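Vuma Toy Library: minutes of the December meeting

Item 1. Soft toys
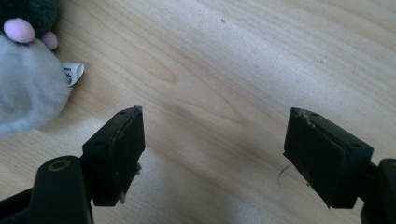

Do plush toys have to be washed before they go back on the shelf?
Every returned plush toy is washed according to its care tag and air-dried for 24 hours.

Toys with pompoms go in a mesh bag, cold cycle. Tags are to be left on. Where a tag can't be read, hand wash.

Item 2. Labels

Agreed to order 500 sew-on labels in grey from Britbridge. 81 soft toys still have no catalogue number.

Item 3. Shelving

Held over to the next meeting.

Closed 8:40 pm.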